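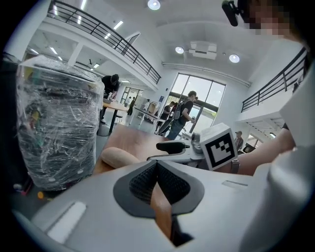
Hand-held gripper at a workshop table, with a marker cube beside the jaw.

The Clola is a hand-held gripper that a few of us put together in the shared workshop at Badstead. It's a robot hand without the robot, more or less: you hold it yourself, do a chore with it, and the recordings go toward teaching an arm to do the same chore later. I've been asked to write this entry because I printed most of the body shells (and reprinted them, and reprinted them again), so take my opinions on the plastic with a grain of salt!

Origins

The first sketch was Giorgia Benedetti's, drawn in June on the back of a parts invoice. She wanted something light enough to use all afternoon without your wrist giving up. Duarte Baptista had already built a clumsier thing called the Floltard, which had a trigger so stiff that only Duarte could work it, and the two of them argued about springs for most of a month before agreeing to start over. The Floltard still hangs on a nail by the soldering bench. I've got a soft spot for it.

Body

The shell is light gray plastic. It went through 8 versions before the halves closed without filing, mostly my fault, because I kept changing the wall thickness and forgetting to tell Abenezer Chala, who was drawing the inside. There are openings in the body so you can get at things without taking the whole shell apart, and I'd make them bigger if I did it again. My fingers are not small.

Fingers

The beige pads at the tip are the part everybody pokes first. Bare jaws were hopeless for us, they skated right off a mug handle, and a hard rubber tip we tried next squeaked so badly that Lourenço Mendes asked us to work somewhere else. The soft pads are a nice middle ground, though they do get grubby and we swap them more often than I'd like to admit.

Markers

Each cube carries a printed black and white pattern that a camera can pick out, and software turns that into a position. We put one on either side of the gripper. Glue them on square! I had one leaning by 2 degrees and spent a whole evening blaming the code (sorry, Abenezer).

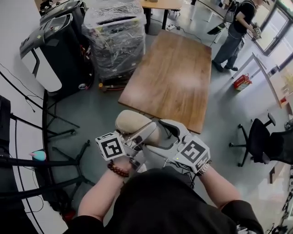
The gripper held in both hands, with a marker cube on each side.

Use

Most people start out holding it in two hands until they get a feel for where the tip is, then settle into whatever's comfortable. We usually do runs of 30 tries at one chore and then stop for coffee, because after that you get sloppy and it shows in the recordings. Tables matter more than you'd think, too. A shiny patch of daylight on the wood can drive the tracking nuts, so we turn the table until it behaves.

Variants

Amândio Mendes is building a narrower one called the Fehr, meant for smaller hands and for reaching into drawers. It shares the finger pads with the Clola and pretty much nothing else. So far there are 2 of them, and the second one has a trigger I'm very jealous of.

See also: Floltard; Fehr; Badstead workshop tool list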